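3.2 Sample and diary method

Draft text, section as of 12/30/19. Numbers below are after cleaning.

Households were recruited in two towns, Veres and Prerkum. Both on hard water, both metered at the house and not at the block. 377 households returned a usable diary. We had hoped for more from Prerkum, where the mailing went out late and a lot of people were away. The Veres share is therefore heavier than the population would call for, and we weight for this in section 4.

Each household kept a paper diary for 20 days. One line per shower: who (a letter, not a name), start time, end time, hair washed or not. People were asked to write the line straight after, before getting dressed if they could manage it. Some wrote up a whole week in one sitting, same pen, same slant, every shower lasting exactly ten minutes. These were flagged and left out of the duration analysis but kept for the counts per person, which seem fine when checked against the meter.

Meter readings were taken by the household at the start and the end. We also had hourly readings from the Resska billing system for the Veres homes only. Hourly is coarse. A shower and a dishwasher in the same hour can't be pulled apart without the diary, and often not with it either. Where the diary and the meter disagreed by a wide margin we phoned. Mostly garden hoses, or a child filling something.

Bathroom type was self-reported from a short list: shower over tub, corner enclosure, straight-wall enclosure, open shower, other. Corner enclosures with curved glass (Figure 3) were counted as one type whatever the size of the tray. The type goes into the model as a plain category. We did not ask about the age of the fittings, which in hindsight was a mistake.
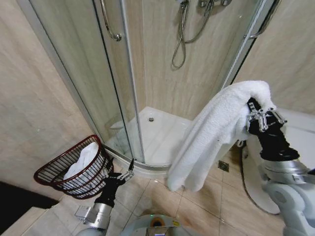 Figure 3. Corner enclosure with curved glass and a handheld shower head on a flexible hose.

Why ask for start and end times when the meter already gives volume?
Volume alone mixes up two habits, how long people stand under the water and how far they open the valve. With the times we can split them, at least for the households where the diary looks honest.

Flow rate was measured once per household with a bag test. The bag holds a marked volume, the person fills it at their usual setting and notes the seconds. Crude but cheap. The test was repeated in a subsample of 200 homes, and second readings were close to the first for most, with the larger gaps nearly all in homes that share a riser with neighbors. Pressure there drops in the morning. We asked for the bag test in the evening, so morning flow in those homes is probaly overstated. No correction made.

Temperature was not measured. The first plan had a clip-on thermometer from Brolix but the clips would not hold on the thicker hoses, and after the January pilot we dropped it. Energy figures in section 5 thus use one assumed temperature for everybody – a weak point, and it should be read that way. Doing it over we would at least ask people to rate their water as warm, hot or very hot.

3.3 Missing days and other problems

Blank days are the main headache. A blank can mean no shower, a shower somewhere else (gym, work, a parent's house), or a forgotten line. The diary had a box for "none today" but it was small and sat at the bottom of the page, and plenty of people never saw it. We treat a blank as no shower when the hourly meter shows nothing above the base load between 5 a.m. and midnight, and as missing otherwise. For Prerkum there is no hourly meter so all blanks are missing. This pushes the Prerkum average up a bit. Results with the other rule, all blanks as zero, are in the appendix; the ranking of the two towns does not change, the gap does.

Guests were to be entered as G. Teenagers were the least complete group, and in several diaries a parent filled in thier lines by ear from the hallway. Start times from those look good. End times less so, as the water going off and the door opening were not always kept apart. Kept in, with a flag.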